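Tidying the Desk at Drevach, March

Kamran Talpur and I finally gave Monday afternoon over to the paperwork table, which we'd been promising to do since well before Christmas, and I'm so glad we did!
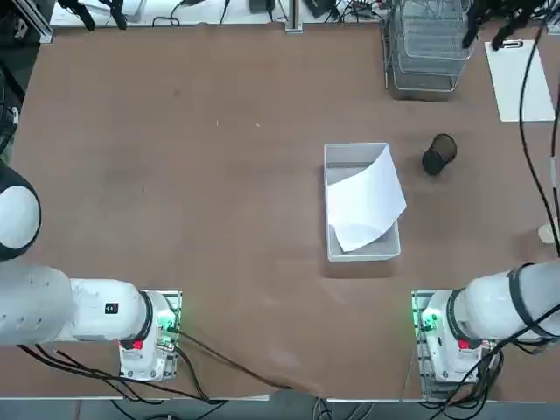

We began with the trays, as you have to begin somewhere, and I do have a soft spot for a good tray. The white plastic one is for whatever came in today, the wire-mesh stack is for anything that can wait (rather a lot can, I find), and pens go back in the black mesh cup. The clipboard lives at the back corner, where Kamran likes it. Next month we make a start on the 32 box files in the cupboard.

Karthikeyan Bangera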